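Letters from a ship's cook to go under the hammer in Vistdale

A bundle of letters written by a ship's cook to the schoolteacher he hoped to marry will be sold in April by Reddy, the Vistdale auction house, and we could hardly be more excited to share them.

There are 51 letters in all, most of them in pencil, and they came to us in a biscuit tin from a family in Unduvcombe. The cook served aboard the cargo ship Surano and wrote whenever she was near a port. He signs off with his initial only, and his teacher is "my dear Miss" for the first 5 letters before he finally plucks up the courage to use her first name (we cheered when we got to that one!).

"I sat down to read two or three and looked up when it was dark," said Vitalii Lysenko, who catalogued the letters for Reddy. "He can be very funny about the captain, and then he'll turn the page over and write something so tender you have to put it down for a minute."

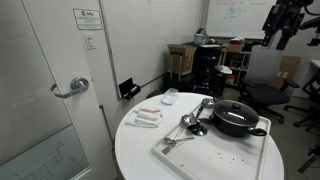
Food runs through nearly every page. He tells her what he made for breakfast, what the crew sent back and what he would cook for her if she ever came aboard. One of our favourites, written late at night off a coast he doesn't name, is all about washing up. Anyone who has faced a covered black pot and a tray with a ladle, a fork and spoons lying on it will know just how he felt, although he had the whole crew's dishes to get through before he could pick up his pencil.

The letters will be offered as a single lot with an estimate of £2,000. A separate lot, the cook's handwritten recipe book, carries an estimate of £865 and still has her notes in the margins, including a firm "too much pepper" beside the mutton stew.

Both lots can be seen at our Vistdale saleroom from 10am on each of the three days before the sale. Visitors are welcome to read copies of the letters at the front desk, and Vitalii will be there in the afternoons to answer questions.

Bids may be left in person, by post or by telephone. Printed catalogues are available from the saleroom office.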